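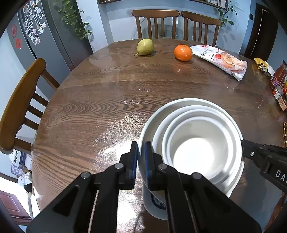
Fig. 3. Two hand-held grippers at a stack of nested bowls on a dining table.

Print this page | E-mail this page

Section 3. Planning and buying your kit

You've read the introduction, you know you want to record household jobs by hand, and now somebody wants to know what it's going to cost. I've written this section in the order I wish I'd done things when I set up the Nindorholm kitchen. I bought first and planned second, and I still own a drawer full of the wrong brackets.

Set aside an afternoon for it. You'll need a tape measure, a notepad and whoever holds the purse strings.

3.1 Before you ask for a quote

1. Write down the jobs you want to record, in plain words. "Take the small bowl out of the big one" is a good entry. "Kitchen tasks" is far too vague and will get you a quote for everything in the catalogue.

2. Next to each job, write 1 or 2 for the number of hands. Anything where you'd naturally steady one thing while moving another gets a 2. Nested bowls are a 2 in my book - you can try lifting the inner one with a single gripper, but I always end up wanting something on the other side of the stack.

3. Add up the 2s. If there are more than a couple, budget for a pair of grippers from the start. I bought a single one, added the second later and paid for delivery twice.

4. Measure the thickness of the things you'll be gripping, at the place you'll grip them. A bowl rim is thin and an orange is very much thicker, and you want one set of jaws that copes with both. Send the thinnest and the fattest measurement to the supplier and ask for the answer in writing.

5. Measure the table as well. Mine at Nindorholm is 119 cm across, and two people can sit at it with a gripper in each hand without knocking elbows. Check you can get at it from more than one side, chairs included.

Note: Leave the ordinary clutter in your plan. Fruit, sauce bottles, packets and so on can all stay on the table while you record, and you probably own most of it already. Please don't let anyone sell you a box of plastic pretend groceries until you've looked in your own cupboards.

3.2 Setting the budget

I keep my budget in Orkia, but a sheet of squared paper does the job just as well. Use one line for each of these:

- grippers, priced as a pair or as singles
- spare finger pads
- storage for the recordings
- charging leads and a decent multi-way socket
- lighting and blinds
- crockery and food
- somebody's time

Pads are the line that caught me out. They're the soft facings on the inside of the jaws, they take all the rubbing, and they do wear. I pay £135 for a full set for two grippers from Thammasiri, and I now put two sets in every year's budget. Before you order, check that the pads you're buying fit the jaws you've got, as pads from different makers don't swap over.

Storage is the other one. In our first January we made over 500 recordings, most of them short, and I'd allowed for perhaps half that. Ask your supplier how much space one minute takes up, multiply by your own guess at the minutes, then double it. I'd still call that a cautious figure!

Crockery is cheap, so buy plain bowls in graded sizes that sit inside one another and get a duplicate of each while the shop still has them.

Caution: Don't use anybody's best china. Hard jaws either side of a thin rim will chip it sooner or later, and a chipped rim is sharp. Throw chipped pieces away straight off and wrap them first.

3.3 Trying before you buy

Any dealer worth bothering with will let you try a pair. Halska sent ours for a trial and we had them from the Saturday, with the whole weekend to play. If you get the same chance, do this:

1. Use your own table and your own things. The dealer's showroom has lovely even light and a matt bench, and your kitchen hasn't.

2. Pick up one gripper and close it over the rim of your largest bowl, one jaw inside and one jaw outside. Look at where your wrist ends up. If it's uncomfortable after a few goes, it'll be miserable by teatime.

3. Bring in the second gripper on the smallest bowl and see whether you can tilt it while the first one stays on the big rim.

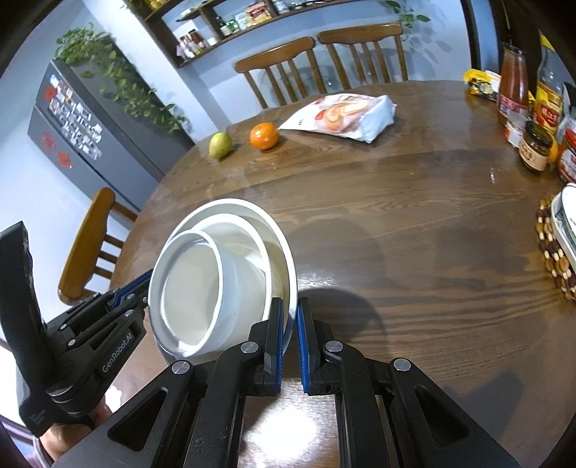
4. Swap hands and do it all again. Then hand the pair to the shortest and the tallest person who'll be using them, and let each of them have a proper turn before you ask what they think.

5. Watch the recordings back the same day, on a big screen if there is one. You're looking for glare. A glossy table throws the light straight back, and a bright patch near the jaws can hide the very bit you want to see. Ours was worst by the window, so I moved £60-worth of lamp off the shopping list and put a blind on it instead.

6. Look over the joints when you've finished. Pins should turn freely without rattling, and no screw should have worked its way up. Write down anything you find and send it back with the trial kit.

Note: Long sleeves are fine, but push floppy cuffs back from the linkage before you start.

3.4 Placing the order

1. Go back to your list from 3.1 and cross out any job that went badly in the trial. You can put it back next year.

2. Ask for one price with everything in it: grippers, first set of pads, leads, delivery and any yearly software fee. The yearly fee is often on a separate sheet, so ask for it by name.

3. Ask how long repairs take and whether you get a loan unit. With a pair, one gripper away for mending stops all your two-handed jobs, so this matters more than a small discount.

4. Order the pads on the same day. Mine once arrived three weeks after the grippers and we sat looking at each other.

5. Keep the boxes until the guarantee runs out. I know they're bulky. Mine live under the stairs.

If the total comes out too high, cut the number of jobs first and the storage last. I'd sooner have a pair of grippers and a short list than a long list and one of everything, and it's easy enough to add jobs once people have got the hang of it.

When the delivery turns up, go on to Section 4 for unpacking and first charge.

Contact us | © Nindorholm Kitchen Set-up Guide | Back to top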